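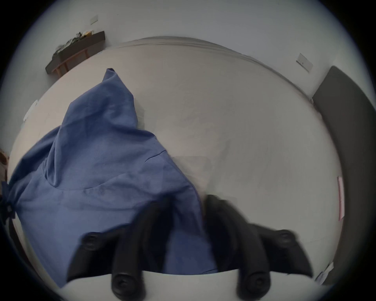 Selon l'ingénieur du son de Clandent, tout a été enregistré dans une seule pièce, sans casque et presque sans reprises. C'est sa réponse à ceux qui demandent d'où vient le grain particulier de « Nurnau », deuxième album du quatuor, à paraître en août sur le label Barbieri.

Communiqué de presse — mai 2020

Clandent présente « Nurnau »

Le quatuor de musique de chambre et d'improvisation Clandent publiera son deuxième album, « Nurnau », en vinyle, en CD et en téléchargement. Le disque compte six pièces pour clarinette basse, alto, contrebasse et harmonium, et dure 78 minutes. Le pressage vinyle est un double album limité à 682 exemplaires, dont 598 seront mis en vente. Les autres sont réservés aux radios, aux disquaires partenaires et aux souscripteurs du premier disque.

L'enregistrement a eu lieu dans l'ancienne salle paroissiale de Bramness, choisie pour son plancher et sa réverbération courte. Les musiciens y ont joué en demi-cercle devant deux micros principaux. Un troisième micro, placé près de la soufflerie de l'harmonium, n'a été utilisé que sur la pièce d'ouverture et sur la dernière.
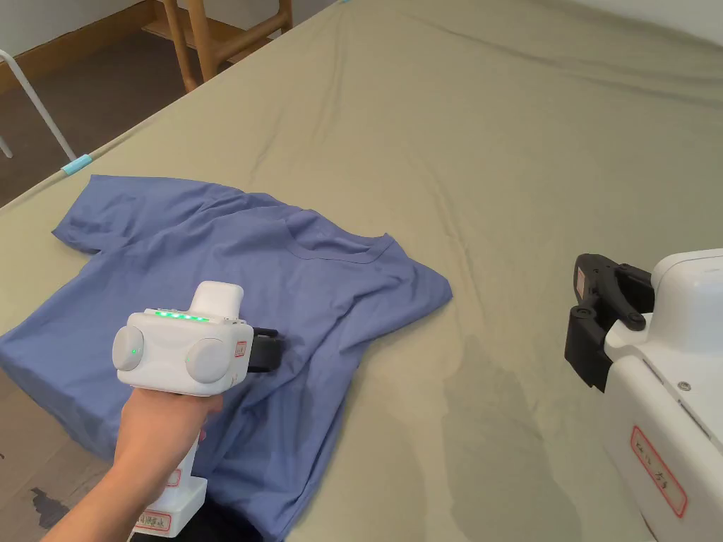

Le répertoire a été écrit collectivement au cours de l'hiver précédant les prises. Quatre pièces reposent sur des partitions complètes. Les deux autres, « Digue » et « Le Bac », partent d'une grille de quelques mesures et laissent l'ordre des solos ouvert. « Le Bac », la plus longue, occupe toute la quatrième face du vinyle. L'alto y tient une note grave pendant l'essentiel du morceau, et la contrebasse n'entre qu'à mi-parcours.

Par rapport au premier album, le groupe a renoncé aux percussions et aux traitements électroniques. Les tempos sont plus lents, les thèmes plus courts. On retrouve en revanche le goût de Clandent pour les airs de danse anciens, cités dans « Petite ronde » et dans « Marche du quai ».

Le mixage a été réalisé en analogique. La gravure du vinyle a été faite à partir d'un master distinct de celui du CD — les niveaux y sont plus bas et les silences entre les pièces plus longs.

Les précommandes sont ouvertes auprès du label et chez les disquaires partenaires. Un premier extrait, « Petite ronde », est disponible à l'écoute dès maintenant. Les dates de concert seront annoncées ultérieurement.

Les exemplaires de presse, en CD ou en fichiers, sont à demander au service de presse de Barbieri. Livret en français et en anglais.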